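家事ロボットは朝の台所を任せられますか

投稿者:Dullow
共働きで、朝はパンを焼いてコーヒーを淹れるだけでも大騒ぎです。12月の賞与で、こういう支度を手伝ってくれるアームを買えないかと夢を見ているのですが、もう実用になるのでしょうか。わが家の台もこのくらい物が多くて、トースターの向こうにまな板、壁ぎわには容器がずらりという具合です。

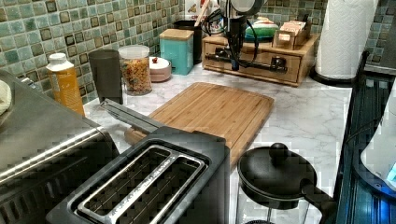
回答 2件

投稿者:Myung-ja Baek
お気持ち、とてもよくわかります。私は仕事で小さな加工場の自動化を手伝っていますが、同じ部品を同じ場所に置く作業なら、機械は一日中文句も言わずにやってくれます。ところが台所は毎日様子が変わりますでしょう。まな板のまわりに木の箱、透明な容器に入ったシリアル、大きな黒い鍋、そのふちに渡した道具の柄。 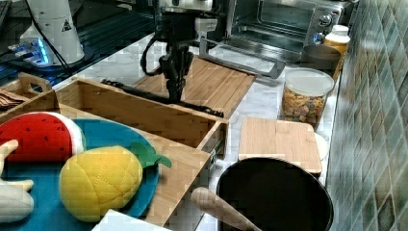
人なら鍋をひょいとよけて済むところを、機械はどこをつかむか、何に当たるかを一つずつ決めなければなりません。うちで試したときは、カップを一つ棚に戻すのに30秒かかりました。今は食洗機や掃除機のような専用の機械に頼って、腕のほうはもう少し待たれるのがよいと思いますよ。

投稿者:Laltix
うちの掃除機は土曜に靴下を吸って止まってました。まだ早いんじゃないですかね。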